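Review: Kurell shelf-tidying arm, two weeks in a stationery aisle

November 2025

Kurell rents out a wheeled robot with two arms that is meant to do light shelf work in small stores: pulling stock forward, straightening piles, putting strays back where they belong. The rental is $900 a month with a 16 page contract, and the sales material says it can handle "all common packaged goods." I had it in the Mudham store for two weeks and kept it mainly on paper goods, on the advice of a friend who told me boxes and cans would make any machine look good.

Cans went fine. It faced a full bay of soup overnight and I had no complaints apart from the noise of the base. Cereal was also fine. If your store is mostly rigid boxes you can skip the rest of this and call them for a quote.

Notebooks are harder. A softcover bends when you pick it up by one side, the covers slide on each other, and a pile that is a little crooked gets worse each time something is pushed against it. A person pinches one edge, steadies the other, and eases the book out under the lip of the shelf above without knocking the price tag.
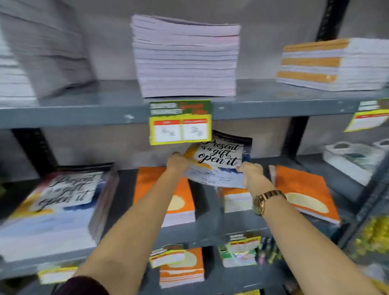 Folasade Usman wrote in after the first part of this review went up in March that she'd take a slow machine over none, that her store has tried to hire for evening tidying since spring of last year, and that crooked notebooks never cost her a sale. Fair enough, and I'll come back to the cost.

Kurell's arm uses a two-finger grip with rubber pads. On a single notebook lying flat with space around it, it did well. On a pile it often took hold of two covers at once, or closed on the top cover alone and folded it back. When it couldn't decide, it stopped and sent a message to the phone app asking for help. I got a lot of those messages. The app is decent, by the way. You tap the item you want and it tries again.

Price tags were the other trouble. Ours clip to the front of the shelf and hang down, and the arm treated them as part of the shelf on some passes and as something to avoid on others. Twice it gave up on a whole row for that reason. Support suggested flat tags. I'm not changing every tag in the store for a rental.

Sorting was mixed. It reads bar codes well but the codes on notebooks are on the back, so it has to lift each book and turn it. By hand you go by the cover and slide your fingers in between the piles to square them up.

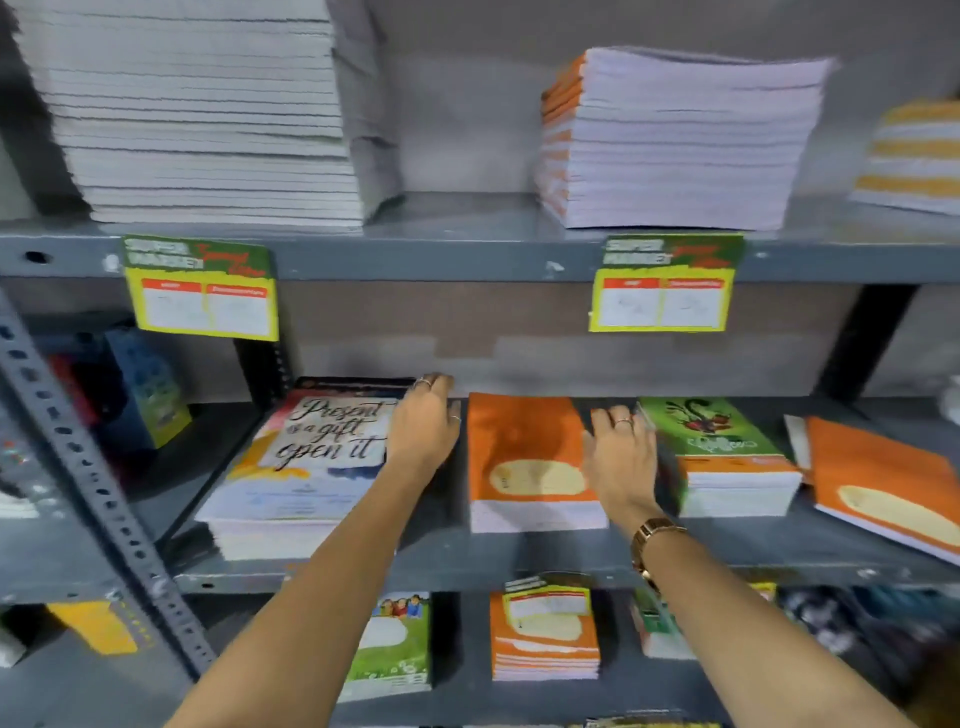
Hands placed between neighboring piles on the middle shelf.

I also tried the Wike, a cheaper unit with a single arm, for a weekend. It can't square a pile at all, having nothing to hold the other side with. The Grisen is supposed to have softer fingers and I've asked for one, no date yet.

On cost: the Kurell logged 3,156 picks during the rental, most of them cans and boxes. For those the price is close to reasonable if you run it every night. For paper goods I would still pay a person for the hours.

Good: rigid packages, bar codes, the app, easy to charge.
Bad: soft covers, hanging tags, loud base, too many help requests.

I'd rent it again for the grocery side. Stationery stays with Ebuka Ogundipe on the evening shift for now.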